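Clovthorpe Wash Diaries – README

Last updated 2019-09-02
Maintainer: Morven McIver
Data entry and checking: Svyatoslav Romaniuk, Beathag Pollock

What this is

A table of household laundry loads, recorded by the people who did the washing. It covers 44 households in Clovthorpe and 371 loads. Each row is one load. The diaries were kept on paper through May and typed up afterwards. We wanted to know how people sort towels and cloths from the rest of the wash, and how much lint comes off different mixes in the dryer.

Files

loads.csv – the main table, one row per load
households.csv – one row per household, joined to loads.csv on house_id
fabrics.txt – the fabric words people used and the code we gave each one
notes.csv – free-text remarks, lightly edited to take out names and addresses

Columns in loads.csv

house_id – household code, assigned in the order diaries came back
load_no – order of the load within the household
fabric_main – the fabric making up most of the load, from fabrics.txt
colour_group – whites, lights, darks, reds or mixed
temp – cold, warm or hot, as marked on the machine
softener – yes, no or blank
dry_method – line, rack, dryer or more than one
lint_g – grams of lint from the dryer filter, blank if no dryer was used

That makes eight columns. An earlier draft also had a detergent column, which we dropped when it became clear that people were writing down scoops, caps and squirts with no way of converting between them.

Fabric codes

TERRY is looped cotton. MICRO is any towel or cloth the household called microfibre, whether or not the label agreed. FLAT covers tea towels, napkins and other flat weaves. FLEECE is for garments and blankets. Anything else is OTHER, with the original wording kept in notes.csv.

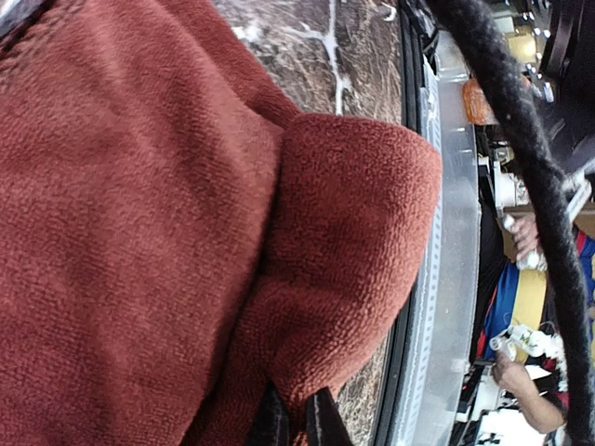

Microfibre towel, rust red, with a deep fold.

Reds are a separate colour group because so many households washed them apart. If you merge them into darks, keep the original column as well.

Weighing lint

Each household with a dryer was lent a Nevton pocket scale and a paper cup. Lint was rolled off the filter by hand, put in the cup and weighed. The cup was zeroed first. Values under the scale's smallest step were entered as zero, so a zero means "too little to weigh" and a blank means "not weighed". Please don't treat these as the same thing.

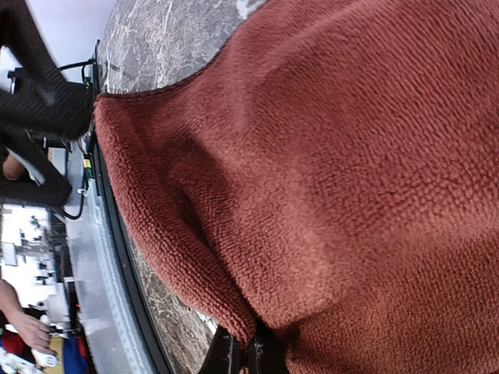 Booker Holloway wrote after the first release to ask why line-dried loads have no lint figure at all, given that fibres still come off in the wash water. He suggested adding a flag so that nobody reads the blanks as a clean result. We agreed, and notes.csv now carries the flag no_filter for every load dried only on a line or rack. Measuring the wash water was outside what we could do.

Known problems

Five households lost or skipped pages. Their loads are kept, but load_no has gaps.

The Rennie Street households shared machines in a common laundry. Lint from those machines may include someone else's wash, and the rows are marked shared in notes.csv.

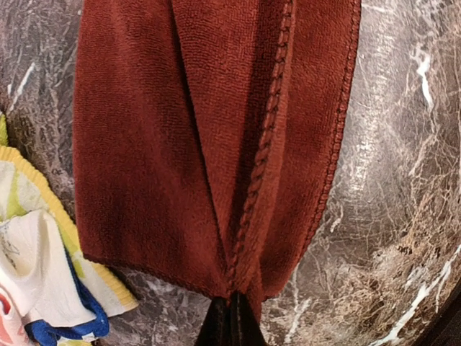
Temperature is the setting on the dial. We have no readings of the water itself. Older machines mix hot and cold in different ways, and a few people had only the cold tap connected – these were entered as cold no matter what the dial said.

Mixed loads are the weakest part of the table. One person's "mostly towels" was another's "towels and everything else", and the codes can't fix that.

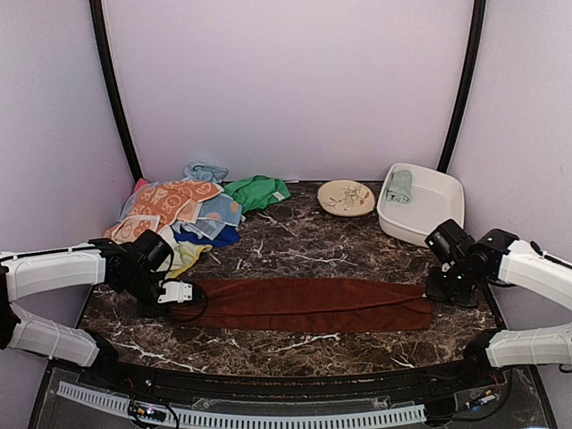
Assorted cloths in a pile, with a printed orange towel across the middle.

Use and contact

The files are free to use and share with credit to the Clovthorpe Wash Diaries. Please don't try to work out which household is which. The Plomari spreadsheet macros used for the first round of checks are not included, as they no longer run on current versions. Corrections go to Morven McIver. Senga Chisholm holds the paper diaries and can look up a page if you send the house_id and load_no.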